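Notes from the Bread Table

Dear friends and neighbors,

It has been a long gray stretch here in Ukanstead, and if your kitchen is anything like mine it has been the one cheerful place in the house. I had meant to write about seeds this month, and I promise the seeds are coming, but so many of you stopped me at the Sunday market to ask about sourdough that I am going to give the whole of this item over to it. (The seed swap details are on the back page, so please don't write in to scold me!)

The question I heard most went something like this: my starter is alive, it bubbles, it smells fine, and my loaf still comes out like a paving stone. I know that loaf well. I baked it every week for most of my first winter, and my husband ate it toasted, with a great deal of butter, and never said a word against it until the spring.

Nearly always, in my experience, the trouble is a cold kitchen. Our old houses on Cendero Street were built by people who wore wool to breakfast, and mine sits at a temperature the dough finds very discouraging. A recipe that says "let rise four hours" was written by somebody with better windows than mine. In January I let my dough sit overnight and well into the morning, and I look at it instead of the clock. When it has grown by half again and wobbles a bit when you nudge the bowl, go ahead and shape it. If it hasn't, go and do something else. I have cleaned out a great many drawers this way.

If you can't stand the wait, the oven with only the light on is a good warm spot, though do put a note on the door. I once preheated the oven on top of a batch that was meant for my sister's birthday, plastic wrap and all, and we will not go further into that.

What I keep out on the counter

People also ask what they ought to buy, and my answer is usually very little. A scale is worth having, even a cheap one, since a cup of flour in my hand and a cup of flour in yours are two different amounts. I use 448 grams of flour for my everyday loaf, an odd number that came from emptying the end of a bag one morning and liking what I got. To that I add 100 grams of lively starter, a good two teaspoons of salt, and enough water to make a dough that sticks to my fingers but lets go if I'm firm with it.

For mixing, use whatever you have that is deep enough to get both hands into. I'm fond of plain stainless steel, which doesn't mind being dropped and cleans up quickly if you soak it in cold water. Hot water turns flour paste into glue, as anyone who has washed up after me could tell you. Pottery bowls are lovely and hold their warmth longer once you've warmed them, but mine was my grandmother's and I get nervous.
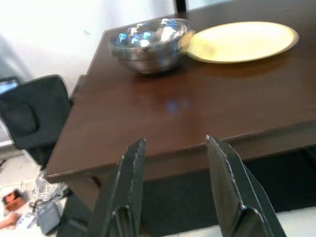
Our rye evening, and an invitation

Now for some news. Mathias Wyss, whom many of you will remember from the chestnut soup supper, has very kindly agreed to come back and teach us his mother's rye. It's a dense, dark bread with caraway, baked in a covered pot, and it keeps for the better part of two weeks if you can leave it alone. He brought a loaf over to my house to try, and I'm afraid I had three slices standing up before I remembered to offer him coffee.

We'll meet upstairs at the Wieczorek hall, at 6:30 in the evening, and there's room for 12 bakers at the tables, plus as many people as care to sit along the wall and watch. Bring an apron, a towel, and a lidded pot if you own one. Rye flour will be there for you, from the mill at Veltard, stone ground and a good deal coarser than what comes in the paper sacks at the store. If you're driving, park behind the hall, as the front is being dug up again.

To sign up, put your name on the sheet at the library desk or catch me at the market. I'm at the end of the row by the honey, in the red hat. Please tell me if you have starter to spare, too, as I have already promised jars to more people than I have jars!

One last thing for those of you with a paving stone on the counter as you read this. Slice it thin, dry it in a low oven, and have it with soup. A bit of garlic rubbed over the top does wonders. And then feed your starter and try again next weekend, and come and tell me how it went.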